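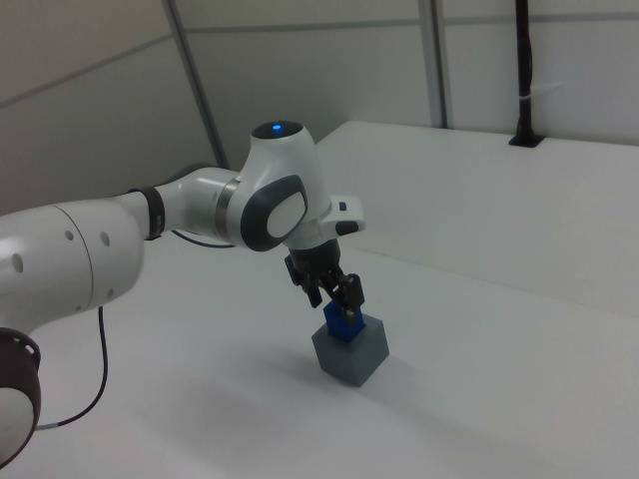

## Gripper slowly drifting off center on a stacking cell – where do I even start?

**Posted by Seo-ah So**

Hi everybody, and thanks in advance for reading all this! I look after a little stacking cell at our training workshop in Clurville. It's a white arm with a black two-finger gripper, and all day long it puts a small blue cube on top of a bigger gray block, picks it up again, and starts over. We named the program Mikovero and it has run since December without much fuss.

Lately the cube has been landing a bit farther to one side as the day goes on. By lunch I'm re-teaching the place point, and the next morning that new point is wrong in the other direction. The log shows 2,038 cycles since I last cleaned the fingers, if that matters. I've checked the payload setting and I've swapped the cube for a spare, same thing both times. Is this a gripper problem or an arm problem? I'd hate to take the wrong thing apart.

**Ji-hoon Myung**

Recalibrate it.

**Austra Koppel**

Oh, I know this one, or at least I had a cousin of it on our cell in Ruawai, so let me ramble a little. Please stop re-teaching the point for now! Every time you move it you're hiding the thing you want to measure. Put back your original point and leave it alone for a day.

Then I'd go in this order:

1. Power down, and wipe the finger pads with a lint-free cloth. Check the linkage pins for play by wiggling each finger gently. They should feel the same.
2. Check the screws where the gripper meets the wrist flange. Ours had backed out just enough to let the whole thing turn a hair under load. Use the torque in your manual, please, and go around crosswise.
3. Look at the cable that hangs under the arm. If it's too short for one of your poses it will tug at the end of a move – give it a generous loop and watch it through a full cycle at slow speed.
4. Run 20 cycles cold, write down where the cube lands, then do the same after lunch.

If the two sets differ and the screws are tight, you're probably seeing warm-up. We let ours run empty for 7 minutes before the first real pick, and that took care of most of it. Do let us know how you get on, I'm curious now.

**Alfredo Dizon**

Seconding Austra on the flange screws. I'd add the block underneath, too. If it isn't held in a fixture it can creep a little with each placement, and then the arm gets blamed for it. A strip of tape along two edges will tell you by the end of the day.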